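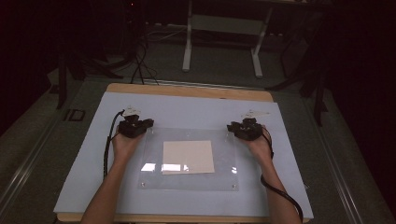 What is a worktable?

A worktable is a table kept mainly for making, mending, sorting or preparing things, with a top that can take some wear and a height that suits the person using it.

The word covers a very wide family of furniture, from the heavy bench in a joiner's shop to the folding table that comes out of a hall closet whenever there is wallpaper to paste. A dining table becomes a worktable for an afternoon when somebody spreads a sewing pattern over it, and plenty of households have never owned any other kind. This article deals with tables made or set aside for the purpose, and leaves desks and kitchen counters to their own articles except where the history runs together, as it often does.

Name and usage

In everyday American speech "worktable" and "workbench" are used loosely and often for the same piece. Where people do make a distinction, a bench is fixed or very heavy, is meant to be pushed and pounded against, and usually carries a vise. A worktable is lighter, can be walked around, and is used for jobs in which the hands do most of the work and the table is asked only to hold still. Tailors, bookbinders, florists and model makers mostly say table. Woodworkers and metalworkers mostly say bench, and can be quite firm about it.

In the antiques trade the term has a narrower meaning. There it refers to a small, light table with a drawer or a hanging cloth bag underneath, made for needlework and moved from window to window to follow the daylight. These are pretty things and sell well, but a person who orders a "worktable" from an auction listing expecting somewhere to repair a lamp is going to be disappointed.

Height

The height of the top matters more to comfort than almost anything else about a table, and it is the part most often left to chance. Fine work such as engraving or beading is done on a high surface, close to the eyes, so that the neck stays fairly straight and the forearms can rest. General assembly and packing go best a little below the elbow. Heavy work, where the weight of the body is brought down on the tool, wants a lower surface still. A table that is right for kneading clay will feel miserable for painting the finished cup, and potters who have the room will keep 2 tables for this reason.

Workshops that share one table among several people have tried all kinds of remedies: blocks under the legs, a raised platform for the shorter workers to stand on, loose boxes placed on the top. The Ostcombe pattern, named for the town where it was first sold, has legs drilled with a row of holes so that the top can be pinned at any of 3 heights. It is slow to adjust and needs a person at each end, but once pinned it doesn't wobble, and old ones are still passed along from shop to shop with a good deal of affection.

Tops

Solid hardwood is the traditional material for a top and remains a favorite. It is kind to dropped tools, it can be planed flat when it gets too scarred, and it is pleasant to lean on. Its great fault is that it moves with the seasons. A wide top can swell noticeably in a damp July and shrink back in a heated winter room, which is why better makers fasten it with slotted brackets that let it slide.

Manufactured boards stay flatter and cost less. Their edges are the weak point, and a strip of solid wood glued along the front adds years to the life of an inexpensive table. Steel is used where there is heat or oil, stone where something must stay cool or dead level, and zinc was once common in florists' back rooms, where it went a soft, cloudy gray that people now pay extra for.

Many users never let the work touch the real top at all. They put down a sacrificial layer — brown paper, felt, a cutting mat, a sheet of hardboard — and replace it when it gets bad. Bookbinders change the paper many times in a day. Clock repairers like a pale cloth with a raised border, partly to stop small screws from rolling away and partly because a dark screw is so much easier to find on it.

Frames and legs

A table can be rigid in two ways, by weight or by bracing. Heavy legs with low stretchers are the older answer, and the stretcher makes a handy footrest besides. Lighter tables depend on diagonal braces or on a panel fixed across the back. Trestle tables, whose tops lift off, are the easiest to store and the quickest to put up, and they are found wherever a room has to serve more than one purpose.

Casters are a mixed blessing. The Warrier company sold a table in which a foot lever dropped the wheels and raised the legs clear of the floor, and the idea has been borrowed widely. With ordinary locking casters some sway nearly always remains, enough to spoil a line of careful lettering.

Light and placement

Before electric light, the position of a worktable was settled by the window. Right-handed people who draw or write have generally liked the light from the left, so that the hand doesn't throw its shadow over the work, and left-handed people the reverse. In the lace rooms at Flamau the tables were set in rows at a slant to the windows so that each worker got a share of the daylight, and the floor there still shows the wear.

Collections

The largest public collection devoted to the subject is at the Stelow museum of household trades, whose catalog lists 1,647 pieces, counting separate tops and frames. Only 400 are complete tables. A good many of the rest came in as fragments, having been cut down for shelving or used as doors, and the museum displays several of them that way, with the hinges left on. Its yearly open day falls on 22nd June, when visitors may sit and work at a selection of the sturdier tables.

See also: Drafting table; Potting bench; Sawhorse; Trestle; Vise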